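Brirnov Robotics Club Handbook
Section 4: Setting up for the cloth task 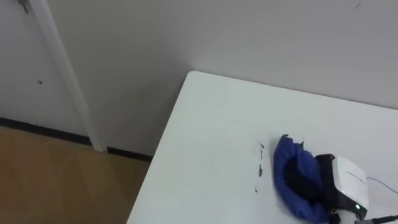
Read the whole section before you plug anything in. Jana Teuber wrote the first version after the November meet, and most of the cautions are named after someone.

1. Clear the table. Snacks count as clutter.

2. Start the controller and wait 20 seconds. Pressing the button again does not make it wait faster.

3. Crumple the cloth and drop it from hand height. No arranging - the judges can tell, and so can Sabina Munasinghe.

4. Load the Dorkine profile and set the speed limit to 16. Higher numbers are available. Leave them alone.

5. Run one practice fold and write down the result, even if it is embarrassing.

Note: Error 223 means the arm has lost its home position. Go back to step 2.

Caution: Keep sleeves, hair and lanyards out of reach while the arm is live. Stop the run first, then rescue the cloth.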